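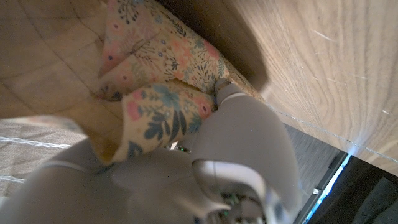
Home | Routes | Fares | News | Contact

Pliston Transit Would Like You to Come and Get Your Things

Last updated: January, 9:40 a.m.

PRODWOOD – Pliston Transit, which runs the buses between Prodwood, Colach and the places in between that would prefer to be called towns, is opening its lost property room to the public for the first time in 5 years. The room will be open for 3 weeks. After that, whatever is left goes on sale, and the company gets its second break room back.

Riders leave things on buses all year, but winter is the busy season. Gloves come in singly. Umbrellas arrive in every state from brand new to mostly wire. The company has also taken custody of a trombone case (no trombone), a wedding cake topper, a very good set of kitchen knives that caused a short discussion at the depot, and 39 library books. The Prodwood library has been told about the books and has been gracious, though it did ask for a list.

"We are a bus company and had not planned on becoming a museum," Pliston Transit said in a statement. "Admission is free, and we encourage visitors to leave with part of the collection."

How to claim an item

Come to the Colach depot between 10 a.m. and 4 p.m. and describe what you lost. A route number helps. So does a color. "It was a black umbrella" will be treated as the start of a conversation.

Phones, wallets and keys are kept apart from everything else, and you will need photo ID to collect them. Phones must also be unlocked at the counter. Riders who have forgotten their passcode in the meantime have the company's sympathy and may try as often as the phone allows.

Food is not kept. Anyone hoping to be reunited with a casserole should know that the dish was washed and the contents were dealt with promptly. There are several dishes.
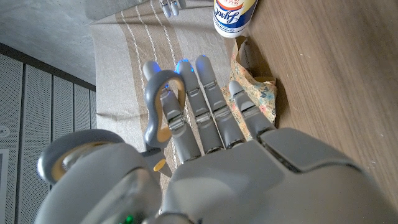

At the table in Colach, January.

What happens to the rest

Unclaimed items will be sold at the depot once the claim period ends. Small items such as hats, scarves, bags and paperbacks will be priced at 35 cents each, a figure chosen after a long meeting in which larger and smaller figures were also considered. Exact change is welcome. Bus tokens from the old system are not, although the company admires those who kept them.

Coats will be given to the Riis winter clothing drive and will not be sold. Prescription glasses go to the same drive, which passes them along to an eye clinic. Single gloves will be available at no charge to anyone who can show a matching one, or who just has a cold hand.

Proceeds will pay for a new bench at the Riis Road stop, where the current bench has been described in rider feedback as "a plank with ambitions." Pliston Transit has looked at the bench and accepts the description.

Getting there

The depot is a short walk from the last stop on the Colach line. Parking is limited, and the company would point out that it does run buses. Please check your seat before getting off.

About Pliston Transit

Pliston Transit operates local bus service in Prodwood, Colach and Riis. Its buses are on time more often than people say. Press inquiries can be left at the depot office, preferably in person and not on a seat.

Filed under: Press Releases, Rider News, Lost Property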